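特鲁索普学生机器人社秋季学期工作记要（二）

本学期社团的主要课题仍为五指灵巧手的抓取与放置，项目沿用去年的代号Niment。上一篇记要谈的是选题与分组，本篇记录十月以来的调试进展，以及尚待解决的若干问题，供社内同学与后续接手者参考。 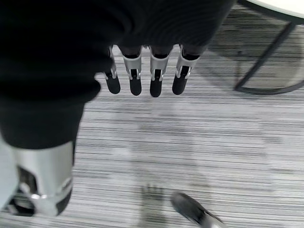 十月第一周，各组完成了关节零位的重新标定。去年留下的标定表共有88项，其中部分数值与现有硬件已不相符，原因是暑期更换过两根手指的传动件，而表格未同步更新。经讨论，我们决定不再修补旧表，改为按手指逐一重测，并将测量人、测量时间及所用程序版本一并登记。此项工作较为枯燥，占用了三次活动时间，但此后拇指与食指对捏时的偏差明显减小，二年级同学普遍认为值得。

第二项工作是整理示教数据。截至本周，已入库的有效片段为2,656条，按物体类别与抓取方式分目录存放。命名规则由Sosina Demissie同学拟定，她同时编写了检查脚本，凡缺少力矩记录或时间戳不连续者，一律退回重录。起初退回的比例偏高，组内曾有不同意见；笔者当时也主张适当放宽标准，后来在训练中比较了两批数据，遂收回此议。

指尖的控制参数仍是难点。抓取硬质方块时，现有参数已可满足要求；换成软布或薄纸盒，则时有夹持过紧的情形。我们参考了Hanrahan组去年的报告，将闭合过程分为接近与加力两段，加力段的速度上限降至原值的50%。初步试验情况尚可，但动作耗时有所增加，能否适应比赛的时间限制，还需进一步测试。

关于比赛，Staro邀请赛的规则已经公布。每队上场时间为60分钟，包含设备架设与现场标定，中途不得更换控制程序。与去年相比，规则新增了由评委当场指定物体摆放位置的环节，以往依赖固定点位的做法因此不再适用。指导老师建议各组从现在起即按正式流程演练，架设工作由一年级同学承担，高年级同学仅作旁站，非必要不插手。

另有几件事务性安排，在此一并说明。其一，周日下午的活动照常进行，请各组于两点前到齐，逾时者请事先告知组长。其二，调试期间，急停按钮须有专人值守，不得兼任其他工作，人员进入工作范围前应先口头确认。其三，实验日志请于当日填写，近来发现有同学隔周补记，内容与控制程序的运行记录对不上，给排查故障造成了不少困难。

笔者本人下一阶段负责加力段参数的对照试验，拟先固定物体与高度，仅改变速度上限，每组参数重复相同次数后再行比较。有意参加的同学可在活动时与我联系，编程基础不作硬性要求，但须能连续参加至学期末。相关数据整理完毕后，将在下一篇记要中列出。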